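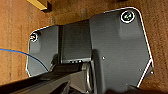
Week 5: Collecting demonstrations

Welcome to the fun part! From now on the arm learns from you, so how you drive it matters every bit as much as the model we train later.

Each group records 80 episodes on the Lumau bench. An episode starts with the arm at home and ends when you press stop. Move the part a little between runs, and turn it too (a policy that has only met one pose falls over beautifully when you nudge the bench).

Keep your fumbles if you recovered from them. Recoveries are gold! Bin any run where the wrist view dropped out, and write the episode number in the log.

Last June's class pooled 369 good episodes and I'd love to beat that. Labelling is in week 9, so please name your folders by group and colour code.

Contact: Mervin Sutherland, Fallara Robotics Lab | © 2018 | Back to top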